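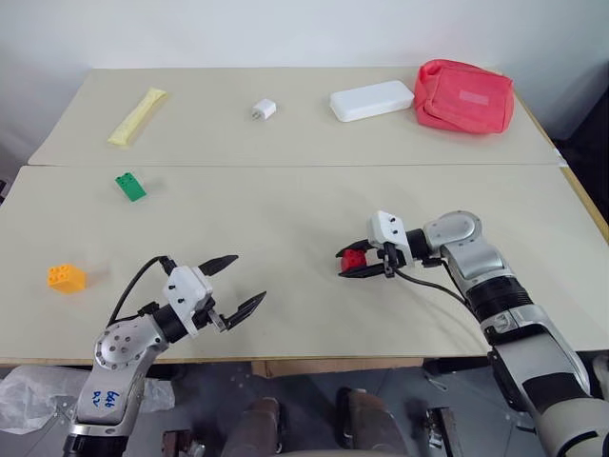

## Small Things on a Table: data card

This folder is about the small objects which collect on tables at home and at work, and about how people put them away. The collection is called Prisik. I started it at Vondstead in September, and I keep it up to date together with Brian Tanui, who wrote most of the item list.

### What is inside

- `items.csv` – one line for each object, with a short name, a color and a group
- `layouts.csv` – one line for each table layout, with the objects in it
- `notes/` – free text, mostly mine, sometimes Brian's

There are 727 layouts and 31 objects. A layout is one arrangement of objects on the table. The same object comes back in many layouts, so please don't read the layout number as a number of different things.

### Groups

| Group | Objects in it |
|---|---|
| charging | white wall charger, white power bank |
| bricks | green brick, yellow-orange brick |
| soft | red fabric pouch, pale yellow packet |
| other | see `items.csv` |

The table shows only the objects that people ask about most. "Soft" means that the shape changes when you touch the object. The red pouch folds differently every time, and for this reason its size column is empty. The same rule is used for the packet.

For the bricks, we write how they lie: `upright` if the studs are on top, `tilted` or `side` in other cases. For the charger we write the direction of the prongs, as seen from the near side of the table.

### Position words

The surface is made of two beige panels pushed together. We use the seam as a border, and every object is `near` or `far`. If an object lies over the seam, write `seam`. Left and right are always from the near side. In the first 17 layouts I mixed this up and used the far side. They are corrected now, but older copies still have the mistake.

### Tidying notes

Each layout can have a sentence about where the objects should go after. These sentences are opinions. I put the power bank and the charger together in a drawer. Brian keeps the power bank in his bag and says the drawer is where chargers disappear. Both answers are in the file and we did not choose between them.

### Known problems

- "Red" and "coral" are both used for the pouch. Search for both words.
- The word `packet` was `sachet` before layout 1714. The layout numbers have gaps, because we removed the doubles and did not renumber.
- Prondora style names (with an underscore) are still in the `notes/` folder.

### Changes

If you find an error, please send the layout number and the line as it should be. New objects are welcome – but check `items.csv` first for another name of the same thing.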